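Sorting Out the Extension Cords

Feb 3, 2025

I moved into the house on Clotenside in November, and the one thing I kept putting off was the cords. The previous owner left a box of them in the basement, and I brought two boxes of my own. Every time I needed a charger or an extension cord I dumped a box on the floor, found something close enough, and threw the rest back in.

Last weekend I finally went through all of it. It took most of an afternoon and I ended up with 23 cords I'm keeping. The rest went to the electronics drop-off in Kulodcombe, which takes cords for free if you bag them separately from batteries. They are strict about the batteries. The man ahead of me had to go back to his car and pick them out of a bucket.

I started by making two piles, things I could name and things I couldn't. The first pile was mostly phone chargers, lamp cords and a few long extension cords. The second pile was worse. There were power bricks with no label, a round plug with pins I've never seen on anything, and a gray cord that I think went to a scanner I gave away before the move.

My rule for the second pile was that I'd try each one against everything in the house, and if it didn't fit it was out. That got rid of nearly all of it. One turned out to belong to the old radio in the kitchen, so I can stop buying batteries for that. 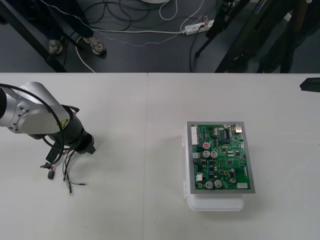 The extension cords needed a closer look. I unrolled each one and ran it through my hand from end to end, unplugged, feeling for soft spots or cuts. Two of them had been painted over at some point and the coating cracked when I bent it. I cut the plugs off before I bagged those so no one would be tempted to use them.

Rima Karam, my neighbor across the street, saw me doing this on the porch and came over to tell me I was coiling them wrong. I had been wrapping them around my elbow the way my father did. She used to set up sound for a theater in Gastesgate and said that puts a twist in the cord every time around, and after a few years it never lies flat again. She showed me the over-under way, where every second loop gets flipped. I got it on maybe the fifth try. I still lose track if someone talks to me while I'm doing it.

For ties I used strips of hook-and-loop tape. I bought one roll at the hardware store and cut it to length with scissors. I had thought about twist ties, but they fall off in the box and then you have a box of cords and twist ties.

Labels were masking tape folded over into a flag, with the name in black marker. "Kitchen radio." "Porch lights." "Old camera." I wrote the length on the extension cords too. The longest is 40 feet, and I didn't know I owned anything that long. It reaches from the garage outlet to the back fence, so the hedge trimmer is usable now.

Everything went into shoe boxes on the shelf by the basement stairs. Chargers in one, lamp and appliance cords in another, and the long ones hang from hooks on the side of the shelf. The hooks were already there.

I still have one power brick I couldn't place and didn't throw out. It's heavy and looks expensive. I wrote a question mark on the tape and put it in with the chargers. If it's still there next November it can go to Kulodcombe with whatever else has piled up by then.

Next job is the paint cans, which are under the same stairs. Some of them have no lids.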